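Gauge studies in Notix: an interview with the quality lead at Pornen

11 January 2019 | 2 comments | 14 shares

Pornen moved its gauge repeatability studies from spreadsheets into Notix last year. The quality lead at the Peltia plant says the hard part was the naming. "We had 149 gauges and no common rule for labelling them. Notix treats a trailing space as a different gauge, so one caliper could show up under two names."
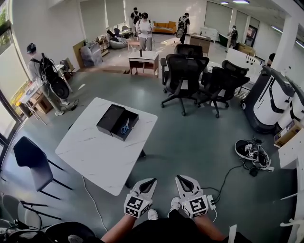

The list was cleaned by hand before import. Each study is now tied to a gauge number and a tolerance, and the software rejects a reading that lacks either. "If the tolerance is blank, the percentage means nothing," the lead says.

Studies are limited to 40 parts. Older records, 2000 readings in all, were left in the Kubiak archive – they can be opened but not recalculated.
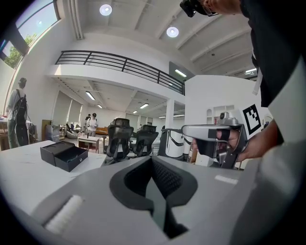
Alarm limits

Limits are set per gauge. "We warn at ten per cent and stop at thirty. A gauge between the two stays in use, but the study is repeated in January." Operators can read the limits. Only the quality office can change them.

Share | 2 comments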